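# The towel on the bed

Every rented room I have slept in for the past few years has had a towel on the bed. It used to be in the bathroom, on a rail, next to the thing you wanted it for. At some point it moved, and I have yet to hear a good argument for the move.

I have heard several bad ones. The Plurnivico guide for hosts, which my sister-in-law was sent in March when she started letting her upstairs room, runs to 144 pages and gives a whole chapter to "the textile welcome". The towel on the duvet, it says, tells the guest that somebody has thought of them. I'm doubtful. A clean plughole tells me somebody has thought of me. A towel on a duvet tells me I have to move a towel before I can sit down.

Then there is colour. White towels are out, according to the same chapter, and every bed wants an "accent". So we get mustard, or teal, or that brownish pink which looks tired from the day it's bought. Mustard is the one I see most. It does look cheerful against white bedding, I'll grant that, for as long as it takes to put your bag down.
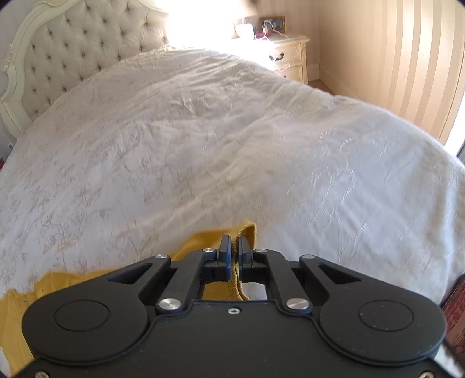 *Mustard towel, white duvet, buttoned headboard: the full treatment.*

My quarrel is partly with the bed underneath. A big white duvet never lies flat. You can shake it, smooth it from the middle and tug the corners, and it will still hump up and crease. Put something coloured on top and the eye goes straight to the wrinkles round it. Hosts know this, and some of them spend half an hour pulling at the cover when they could be wiping the kettle.

Els Willems, who cleaned holiday flats for 18 years before she took up writing to newspapers, disagrees with me. Her case is that the towel on the bed is a check. If it's there, folded and dry, the guest can see it is fresh, whereas one on a rail might have been anybody's. I take the point about rails. But a towel lying on a bed could have been anybody's too, and a folded one hides more than a hanging one. She also says guests complain when it's missing. Perhaps they do. People complain when the biscuits are missing, and they managed without biscuits for years.

What bothers me more is the hygiene of it, which the guide leaves alone. Bedding gets sat on. Suitcases get opened on it, the same suitcases that were wheeled across a station floor. I'd like the cloth I dry my face with to have spent its day somewhere else.

And the cost is silly. A matching set in the approved shades from Madell was almost 30 pounds when I last looked, and coloured towels can't go in with the white sheets, so that's a second wash for every change of guest. My sister-in-law does hers at night to keep the machine free. She bought three sets. She now thinks she needs a fourth.

I don't mind the padded headboards, the carved frames or the leafy patterns so pale you have to hunt for them. Those stay where they are and ask nothing of me. All I want is a rail, with a towel on it, within reach of the shower. If there must be a splash of mustard in the room, buy a cushion.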